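Por que a louça brilha? A história do esmalte

Você já passou o dedo num prato bem lisinho e depois num vaso de planta, daqueles cor de tijolo? A diferença é enorme! O vaso é áspero e chupa água como uma esponja. O prato é liso, brilha e não deixa passar nem uma gota. E olha que os dois nasceram da mesma coisa: barro!

O segredo se chama esmalte, e ele está espalhado pela casa inteira: nos pratos, nas canecas, na pia do banheiro e em muitos azulejos. 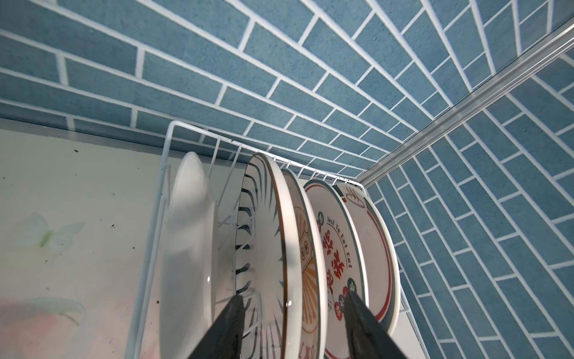
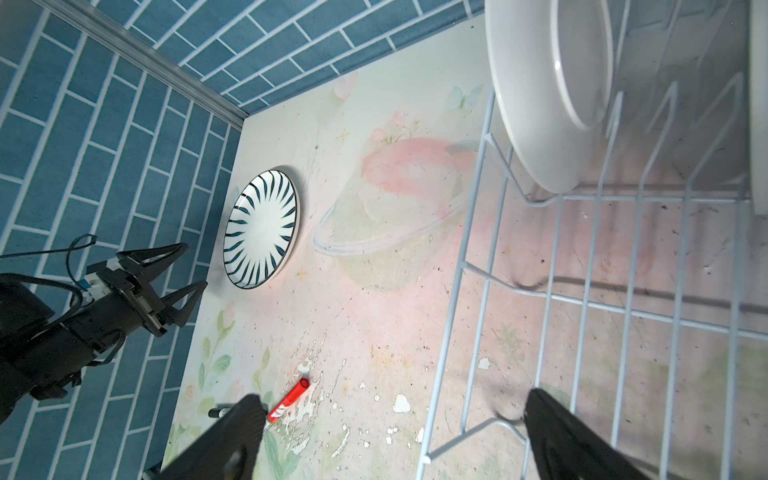 O que é o esmalte?

É uma camada bem fininha de vidro, grudada por cima do barro. Vidro mesmo, parente do vidro da janela! Para fazer o esmalte, o ceramista mistura água com pós de minerais moídos. Um deles é a sílica, que também existe na areia da praia. A mistura fica parecida com um iogurte ralo e, antes de ir ao forno, não brilha nadinha.

Duas viagens ao forno

Muitas peças de cerâmica entram no forno 2 vezes. Na primeira, o barro seco endurece e vira o que os ceramistas chamam de biscoito (mas esse não dá para comer!). Depois a peça toma um banho de esmalte e volta para o calor. Lá dentro a temperatura passa de mil graus, muito mais do que o forno onde a gente assa bolo. Os minerais derretem, se espalham e, quando tudo esfria, pronto: vidro!

A ceramista Silvana Toledo, do ateliê Grilo, adora a hora de abrir a porta. "Eu faço isso há anos e ainda fico com frio na barriga", conta. Na última fornada de agosto saíram de lá 129 peças, entre tigelas, pratos e uma coruja de nariz torto feita pelo aluno Cauã Prado.

De onde vêm as cores?

Dos metais! O cobalto dá azuis lindos, o cobre pode dar verde e o ferro faz marrom, amarelo e até preto. O mais divertido é que a cor do pó engana: o óxido de cobalto é quase preto no potinho e vira azul depois do forno.

O desenho pode ser pintado embaixo do esmalte ou por cima dele. Quando fica embaixo, a camada de vidro protege a pintura, e dá para lavar o prato um montão de vezes sem apagar nada.

Experimente em casa

Você vai precisar de um vasinho de barro sem esmalte, uma caneca de louça e um conta-gotas.

Pingue 4 gotas de água do lado de fora do vasinho.
Pingue outras 4 na caneca.
Espere um minutinho e compare.

No vasinho, a água entra por buraquinhos minúsculos, chamados poros, e deixa uma mancha escura. Na caneca, as gotas ficam paradas em cima do vidro ou escorregam. Teste também o fundo da caneca: muitas têm embaixo um anel sem esmalte, para a peça não grudar na prateleira do forno!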